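Packaging and Transport Damage
Handout 6: The cardboard box as a reusable container

Notes by Jad Abou Jaoude

Please read these notes before the Tuesday session. They continue from the handout on paper fibers, and I suppose that you remember the difference between liner and fluting. In this part we look at the life of a box after its first trip, when it is opened, emptied and used again inside the same building.

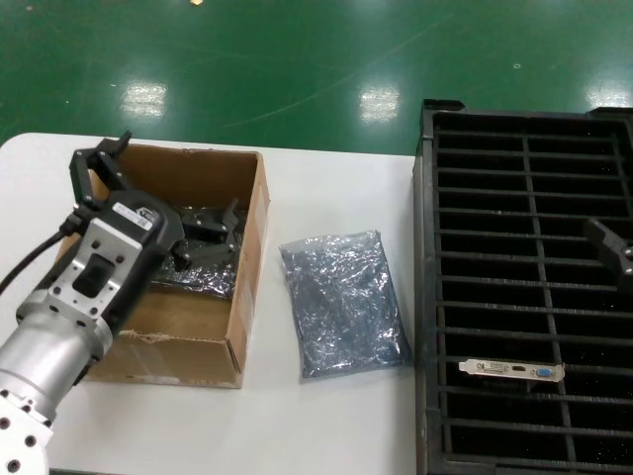
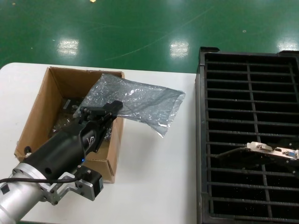
Fig. 6.1 and 6.2. Open cardboard box on a white table.

6.1 Why boxes are used again

A new box costs money and an old box is already in the room. This is the whole reason in most small companies. In the Zorka warehouse, which we use as our case during the course, 2,157 boxes came in with goods during one quarter. The staff kept 1,040 of them for internal use. The others were flattened and sold as waste paper. At first nobody had a rule for which box to keep, and each shift decided by eye.

By eye is not so bad as it sounds. A person with experience feels with the thumb whether the wall is still stiff. The problem is that two persons do not feel the same thing, and the box that one shift refused was often taken back from the pile by the next shift.

6.2 Where the strength is

Most of the stacking strength of a box is near its four vertical edges. The middle of each wall carries less, as it bends outward under load. You can test this at home: put a flat board on an empty box, press slowly with both hands, and look at the walls. They swell first in the middle, and then a crease appears close to a corner. After the crease, the box does not come back to its earlier strength, even if it looks almost straight again.

From this follow three practical points.

A small tear in a flap is usually of little importance for stacking. It matters for closing, and it matters for dust.

A crushed upper rim takes away some height and makes the load uneven. The box above will lean to the side of the damage.

A soft corner is a reason to refuse the box for stacking, whatever the rest looks like.

6.3 Removing the top flaps

Many workplaces cut the top flaps away, so that the hand goes in more easily. It is comfortable for picking, but the flaps also hold the upper rim in its shape. Without them the long walls can open like a book. If the flaps must go, leave a strip folded to the inside along the long walls. Sayegh recommended this in his workshop notes, and at Zorka the strip was later made two fingers wide, which was enough.

A box without flaps should not be stacked at all. Put it on a shelf or on a table.

6.4 Humidity

Paper takes water from the air and gives it back slowly. A box which stood for a weekend beside a loading door is weaker on the first working morning than it was before, and it may feel quite normal to the hand. In December we had wet floors near the door, and the lowest row suffered most. The simple measure is a pallet or a rack under the boxes, with a little distance from the wall.

Please do not dry boxes on a heater. The liner becomes brittle and cracks along the old folds.

6.5 Tape and old labels

Tape hides damage. When a box is repaired with clear tape on a vertical edge, the edge looks whole, but the fluting behind it is still broken. Count such a box as damaged.

Old labels should be covered or crossed out with a thick pen. Two labels on one box is the most common cause of wrong delivery inside a building, and students always want to believe that it is something more complicated. Camier describes a spare part which went between two departments for 15 days because each of them read a different label. I think the story is a little improved, but I use it every year.

6.6 The Cevance sheet

For the exercise we use the Cevance sheet, which has one line for each box and only four columns: edges, rim, base, labels. Write "good", "doubtful" or "bad" and no other words. If one column says "bad", the box goes to waste paper. If two columns say "doubtful", the box may be used on a shelf but may not carry another box.

Work in pairs. The first person fills in the sheet, then folds it, and the second person judges the same boxes without looking. Compare at the end, and write down where you disagree and which column it was. Last year the base column gave the most trouble, as many students forgot to turn the box over.

Bring for Tuesday: one used box of any size, a ruler, a soft pencil. Each pair will receive up to 15 more boxes in the room.

Reading: Sayegh, workshop notes, the part on flaps and rims. Camier, the chapter on internal transport, without the tables.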